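Barkum Toy Library Open House

I had been meaning to get to the Barkum toy library for ages, and their fall open house finally gave me the push. It's in the old Gruber shoe store on the main street in Zullbridge, and if you grew up near here you'll remember the long narrow room with the ladder on rails. The ladder is still there!

Dayana Bañuelos started it with a couple of shelves in her garage, and now they lend out 790 toys (she has the list on a clipboard and let me flip through it). Families pay a small yearly fee and take home three things at a time. Puzzles go out the most, then train track, then anything with wheels.
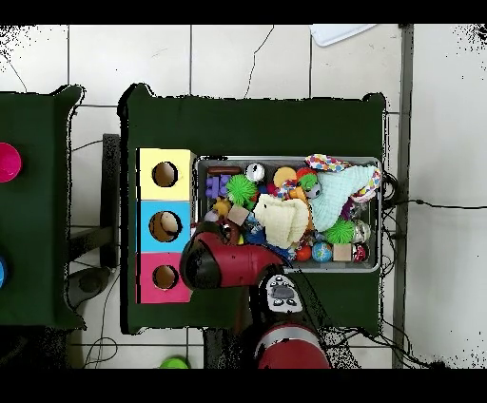
I asked about missing pieces, which is my own nightmare at home. Every puzzle gets counted when it comes back, and there's a drawer of spares that people dig through like it's a yard sale. Last April they lost a whole marble run to a family that moved to Grornitz — it came back in the mail two months later, with an extra marble in the bag.

The back room is for repairs. Syafiqah Saragih was gluing the roof back onto a dollhouse and talked me through clamps for a good ten minutes. I now want clamps. She also showed me how they wash plush toys, in a zippered pillowcase on the gentle cycle, then flat on a rack overnight.

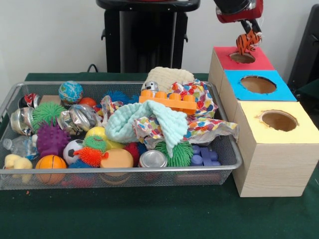
Parking was awful, by the way. Use the lot behind the bank and walk over. There was cider and a pretty good lemon cake, and the raffle raised 500 dollars for new shelving, so they were all in a great mood by the time I left.
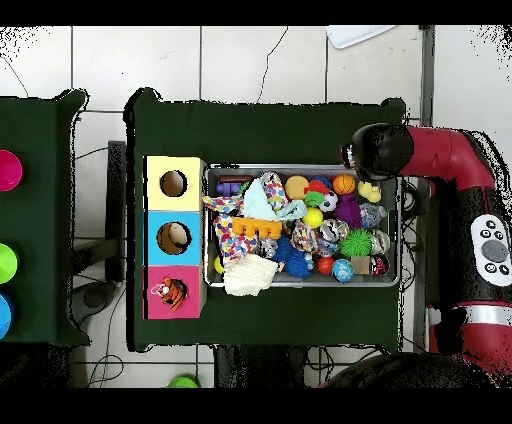
Borrowing for toddlers is the part I'd tell my sister about. At that age they mostly want to put one thing inside another and take it out again, and you don't need anything fancy for it. Boxes with a round hole in the top, in yellow, blue and pink, and a little tiger poking out of the pink one — my nephew would be busy until lunch. I signed up on the spot and came home with a wooden barn and two puzzles. They're due back in three weeks, and I've already hunted under the couch once for a piece of sky.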